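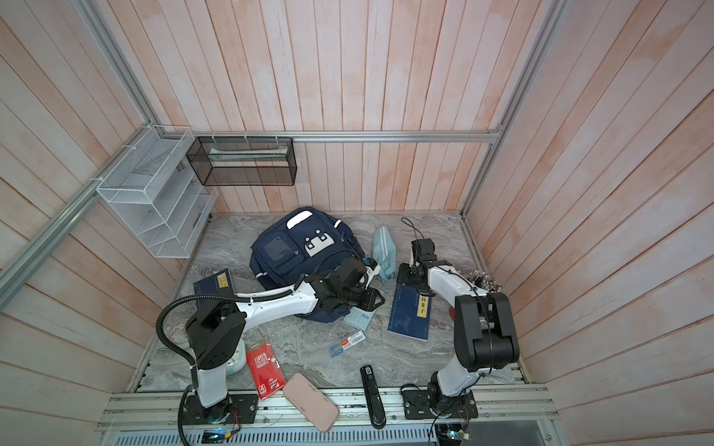 Nepia Studios opened its doors to music fans on March 1, 2019, and I went along for the afternoon tour. The draw was Ifeoma Chukwu, the Zestach singer, who recorded her last album there and played 2 new songs from the next one in Room 5. Visitors had to leave their bags at the desk, and mine was a navy blue backpack like the one lying on the gray marble-patterned floor, so I got a numbered tag for it. Ekene Dauda, her producer, took questions for 30 minutes. Most were about the split with Ladetti, her old label. He said the papers were signed and left it there.
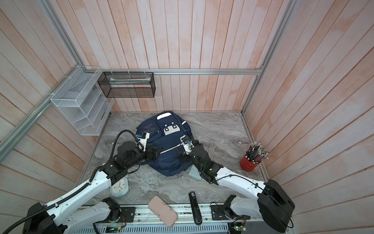
When is the new album coming out?
Dauda gave August as the target, with 8 tracks finished so far.

After the talk we saw the vocal booth and the tape store. Sound was poor at the back of Room 5, and I missed most of the second song. Nneka Iyamu from the front desk handed out signed postcards at the exit. The next open day is at the Wermont site.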